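Hand-held grippers at the packing tables: your questions
Studness site, Grekholm Foods. Updated Wednesday, October 28, 2026. Compiled by Ashraful Jayasinghe, shift representative.

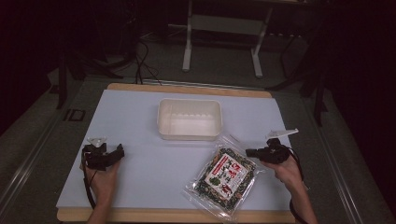 A gripper in each hand, with a packet and an empty tray on the table.

These questions came in from both shifts. Where management gave me an answer, I say so. Where I don't believe it, I say that too.

What are the grippers for?
Someone packs with them while the movements are recorded. Dakelach, the supplier, uses the recordings to teach an arm to put packets in trays. You are the teacher, whatever the sign-up sheet calls you.

Is it the same job as normal packing?
Management says yes. Try it. Fingers feel a slippery film packet; a pair of plastic jaws doesn't tell you much. You also have a cable coming off each hand. People who have done it say the first hour is slow and annoying.

How long is a session?
2 hours, with a break in the middle. You can't be put on more than 4 sessions a week. That limit is in writing, and I would like to hear about it if anyone asks you to go over.

Do I get paid extra?
No. You get your usual rate, and your normal packing target is dropped for that time. I asked for a skills premium in February and was told it was "under review." It still is.

Can I say no?
Yes. You don't have to give a reason. Tell Asanka Karunaratne on the day desk, and if you get moved to a worse slot afterward, tell me.

Will the arm take my job?
The official line is that no one will be let go "as a result of the project." Read that closely. It says nothing about people who leave and aren't replaced, or about seasonal hires. There are 33 of us on the tables now. I asked for a promise to keep that number for a year and didn't get one.

Does the arm work yet?
We were shown a demo on the Pathirana line. It did fine with stiff boxes laid out straight. Soft packets lying at an angle, the kind we deal with all day, weren't part of it. Dakelach says more recordings will fix this. Maybe. I'd want to see it run a full shift before anyone plans staffing around it.

Are the recordings used to check my speed?
Management says no. The agreement says they are for "training and process improvement," and the second half of that could mean almost anything. I've asked for it to be taken out.

My wrists hurt afterward. Who do I tell?
Your supervisor, the same day, and get it written in the injury book. Don't let anyone tell you it's just a matter of getting used to the grip.

Where do I send other questions?
Leave them in the box by the lockers, with or without your name.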